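Trunero Tabletop Arm Kit: what's in it, what it costs you in bench space, and what to budget for

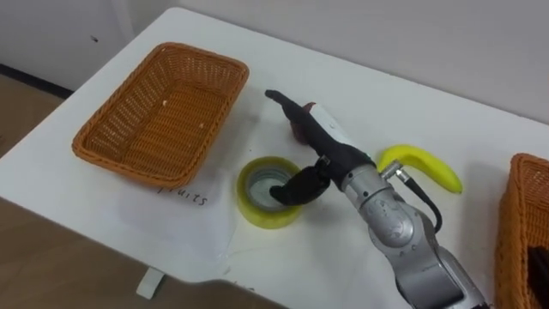
Sorting work on a plain white table: tape, a banana, a wicker basket and a handwritten "fruits" label.

Hi, Uliana Hladun here. I look after the small-arm side of the catalog at Sternolstead, and I set up most of the kits before they go out, so I wrote this page myself. If you've been emailing me for a price list, please read this first (you'll save us both a round of questions!).

The kit is for people who want to start pick-and-place and sorting on a bench, with ordinary things, without putting up a cage or giving away half a room. Teaching labs buy it, and so do small packing shops that want to try an idea before they spend real money. If you need to move heavy boxes all day, look at our floor-mounted range instead, because I'd only be selling you the wrong thing.

What comes in the box

One arm with its two-finger gripper
Controller and power supply
Table clamp plate and bolts
Arm cable, plus a spare
2 sets of replacement finger pads
Setup guide, printed

You supply the table, the computer and the things you want picked up. We used to bundle a box of foam practice blocks and I dropped it. People played with the blocks for an afternoon and then went and got real stuff out of the kitchen anyway.

About the table

I get asked about this more than anything else. The clamp plate wants a solid edge and a top that doesn't flex when you lean on it. A folding banquet table will drive you nuts, please don't. A plain light top is nice if you're using a camera, and it's easy to lay a sheet of paper on it and write your bin labels by hand while you're still changing your mind every ten minutes about what goes where.

Measure the reach before you order furniture! The arm gets to 74 centimeters from the center of the base, but I'd keep your bins and parts well inside that. At full stretch you lose a lot of choice about which way the gripper points, and with something like a roll of tape the angle matters, whether you want to take it by the outside or get a finger down into the core.

Leave slack for the cable too. I like a loose loop down the side of the arm, clear of the bins. If you zip-tie it tight it'll look very tidy and you'll be ordering a new one from me by June.

Budgeting

The arm is the big line and the quote will show you that. What catches people out is the rest, so put these in before you send anything upstairs:

Finger pads. They're a wear item. A replacement set is $4, and I'd order a handful with the kit and save on shipping.
Camera and mount, if you're using vision. Not included. We stock the Pylypenko bracket, which bolts to the same plate.
Bins. Buy cheap ones first. Wicker baskets are fine, and so are plastic trays. Sloping sides give you a bit more room coming in from above.
Setup day. $400 if you want one of us on site. Optional, and plenty of customers skip it.
Someone's time. Put this one down even if you don't have a figure for it. Somebody has to own the thing for the first few weeks.

One arm or two?

Start with one. I know the second is tempting, and the controller will take it later with no extra license. Dirceu Guimarães, who does our installs, disagrees with me and thinks you should buy the pair if you already know you'll be handing items across or holding a bag open. He has a point on the bags. For sorting into baskets, one is plenty.

Fruit and other soft things

Yes, you can handle fruit. Set the grip force low and work up. The standard pads are not food-rated, though, so use them for trials and teaching and ask me about the Wikach pads if anyone is going to eat what you've picked. Those are made to order, so allow time.

Lead time and ordering

Kits ship from the Sternolstead warehouse, and I confirm the date when I send the quote. Prices on this page are from September 2021 and don't include tax or freight. Schools can pay on a purchase order.

To get a quote, send me your table size, what you plan to pick up, and whether you need the camera bracket. A phone snapshot of the bench helps a lot, even a messy one. The form is under Contact, pick "Tabletop arms" and it comes straight to me.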